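Home About Archive Contact

School buses and the four-day week

Our district starts its four-day week in November. Monday is the day off. I went to the meeting at the Iltisbridge school because I wanted to hear how the bus routes would change, and they came up for maybe five minutes near the end.

The basic problem is distance. Iltisbridge has 1,310 residents and the high school is in Drulla, 35 miles away. Kids on the far side of the county line road are picked up before it is light. The district has nine drivers and needs more, and the pay is lower than what the gravel company offers for the same license. Dropping a day saves fuel and makes the job easier to fill. I understand that part.

What I don't understand is the plan for the day off. The handout said families would "make local arrangements." In town that might mean a grandparent or a neighbor. Out where we are, the nearest house is three miles off and both adults in it work. The library is open in the afternoon only. The church has offered its basement but can't do lunch.
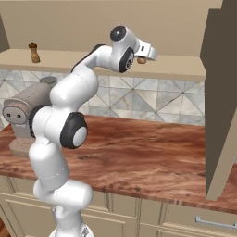 White robot arm at a kitchen counter, computer rendering.

The longer school day is the other thing. To make up the hours, each of the remaining days gets longer at both ends. My younger one already falls asleep on the ride home. Add the extra time and she will be getting off the bus at supper, with reading still to do.

I asked if the elementary grades could stay on five days and was told the routes are shared, so no. The same buses carry everyone. Fair enough, but that sounds like a decision about buses, and I would have liked to see it presented that way – with the mileage and the costs on one page.

There is a second meeting before the change takes effect. I plan to ask for the route times in writing, and whether the kitchen could send a bag lunch home the day before.

We use cookies to improve your experience on this site. Accept Decline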